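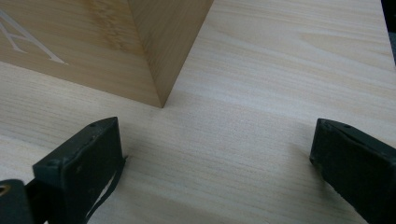
Wood Detectives: Reading the Lines in Wood

Have you ever looked closely at a wooden block? I mean REALLY closely, with your nose almost touching it? You'll find stripes, waves, streaks and sometimes little dark patches. Those lines are called the grain, and they are a kind of diary that the tree kept while it was growing!

Every year a tree adds a new layer of wood just under its bark. In spring it grows fast and the wood is light. Later in the year it slows down and the wood is darker - so one light band plus one dark band makes one year. A tree with 100 rings is 100 years old. Imagine the birthday cake!

When a saw cuts across the trunk, you see the rings as circles. When it cuts along the trunk, the circles turn into long lines. Straight lines, wavy lines, it all depends on how the tree grew and where the saw went.

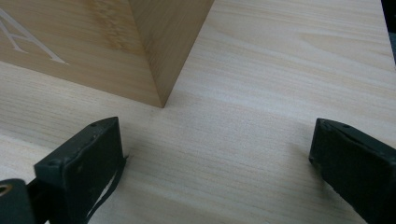 LOOK CLOSER

A block and a tabletop can both be wood and still look so different! The tabletop is pale and creamy, with fine, straight lines. The block is a warmer color, like honey, and it has darker streaks. Look at its two sides, too. They meet at one sharp corner, and the lines don't match, because each side shows the grain from a new direction.

Then there's the letter A. Its thin, pale lines stand out against the tan wood. Letters can be cut into wood with a sharp tool, with a spinning cutter called a router, or with a laser, which is a very strong beam of light.

TRY IT YOURSELF

You need a wooden block, a sheet of thin paper and a crayon with the wrapper peeled off.

Lay the paper over one side of the block and hold it still. Rub gently with the side of the crayon. If your block has a letter cut into it, it should show up in your rubbing - and if the wood is rough enough, you may get the grain as well. Now turn the block and rub the next side. Are the lines the same?

Written by Adebayo Tijani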